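Support > Trustik Arm Set > Set-up Guide

Home | Products | Support | Contact

Section 6 – Furniture handling

1. Spread the floor sheet and lay the table upside down on it, legs up.
2. Load job 723 and set both arms to slow speed.
3. Close the left gripper on the table rim beside a leg. Keep the right gripper near the base of the same leg.
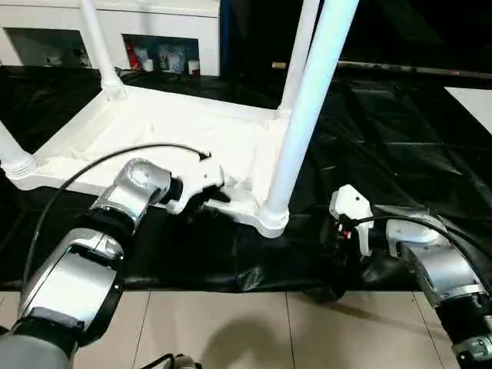 Nandini Gounder: We run ours at Dirndale on slow for the first 20 cycles, then save the grip force. Saves redoing step 3.

Note: Grip force is stored per job – copying a job copies the force too.

4. Switch to the wrist camera view. Jog the open fingers toward a slender part before closing them.

CAUTION: Keep hands clear of the fingers while the arm is powered. 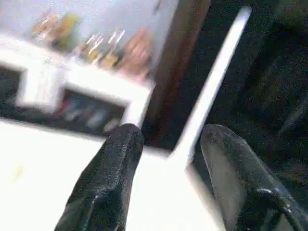
Page last changed: July, by Venkatesh Hegde

5. If the view blurs, stop the arm and let the picture settle. Error 2876 means the camera link has dropped. Reseat the plug and restart the job.
6. For panels, bring the fingers up to the edge at slow speed.

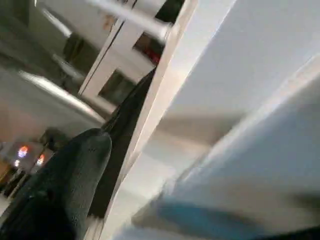 Can the two arms run different jobs at the same time?
Only with the Kundham controller. The standard controller runs one job across both arms.

7. Press Hold before you leave the work area.

Related items
Section 5 – Mounting the arms
Section 7 – Changing the fingers
D'Souza floor stand: parts list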